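Budgeting for a first small arm - what am I forgetting?

Posted in Automation & Small Shops

Samah El-Sayed

Hi all, long-time reader, first post, sorry if it runs on a bit. I do purchasing and a bunch of other things for Hutchins, a small outfit that packs sample kits for schools and offices. My boss came back from a trade show in May all fired up and told me to put together a number for one tabletop robot arm. One number. On one page. I have never bought anything like this in my life - the most complicated machine I've ever signed for was the label printer.

The job is picking up small mixed things from a table and putting them where they belong. Pens into cups, little cartons moved from one side to the other, that kind of stuff. Nothing heavy. I have two quotes so far, one from Erka and one from Sterkby. Erka is cheaper up front but the gripper is a separate line and so is the software after the first year. Sterkby bundles everything and wants a deposit before they'll even talk about delivery dates.

Before we spend real money I talked my boss into letting me pay for the simulation package first, so we can try the layout on screen and see whether our kind of items even make sense for a two-finger gripper. I set it up at my kitchen table over a few evenings and I'm weirdly proud of it. I kept it super plain on purpose, just a few things on a table. 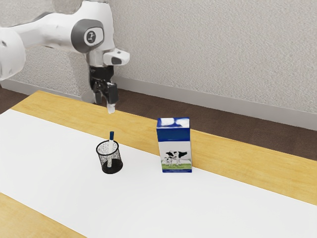
So my worry is that I'm going to hand over a budget that covers the arm and then look silly when all the other stuff shows up. What did you all forget the first time? And is it dumb to pay for the simulation separately when Sterkby says theirs is "included"? I'd also love to know how much room people leave for spare parts. Thanks!!

Genowefa Kozłowski

Not dumb at all, I'd do it in that order again every time. We have two arms now at Dancombe and the first one was bought off a brochure, which I still hear about.

Stuff that wasn't on my first budget: the table. I'm serious. We assumed the workbench we had would do, and it wobbled, so there went a chunk of money on a heavy one plus getting it bolted down. Then the electrician. Then a second set of fingertips, and after that a third set, since the ones that were good for pens were hopeless on anything wide. If you're handling cartons as well as pens, check how far the gripper opens and compare that to your widest carton BEFORE you sign. It's on the spec sheet, usually in tiny print, and it's the difference between top and bottom of most price lists.

Also put your own hours in. I spent 60 hours on ours before it did anything useful and none of that was in the plan. My manager thought I was on some kind of holiday in the back room.

On "included" software, ask them included for how long, and for how many people. Get it in writing. Ask whether you keep your saved layouts if you stop paying, too. And ask both of them to price the same list of things, line by line. I made up a sheet with blank boxes and sent it to each vendor and told them to fill in every box, even if it was a zero. Erka did it the next morning. Another one (not naming them) took four weeks and left half of it empty, so that told me plenty.

For spares I'd keep one gripper cable and one set of fingertips on the shelf. The cable on ours cost 236 and I grumbled about it right up until the old one quit at 4 in the afternoon with an order due out.

Justinas Lepik

just rent one for a couple months

Hazel Achterberg

Agree with most of what Genowefa said, except I'd be a little careful about leaning on the simulation too hard. I love mine and use it all the time for reach and spacing - can the arm get to the back of the table, does it bump into something tall on the way over. For that it's worth every cent. Where it let me down was grip. Stuff that picked up perfectly on screen slid right out in real life, especially slick packaging. So I'd put a line in for a paid trial day with your own items in a box. Sterkby did one for us and took the fee off the final bill when we ordered, but you have to ask, they don't bring it up.

One more for your page: safety. Even a small arm needs somebody to look over the setup, and around here that was a separate invoice from a separate company. Call your insurance people too, early, because ours took forever to answer a pretty simple email.

And don't give your boss one number! Give a low one and a high one, with the trial day in both.

Samah El-Sayed

This is gold, thank you. I hadn't thought of the table or the insurance at all. I'm stealing the blank boxes idea tonight, and I'll ask Sterkby about the trial day. Justinas, I did look at renting, but the only place near us wants a full year. Will post the sheet here once both quotes come back.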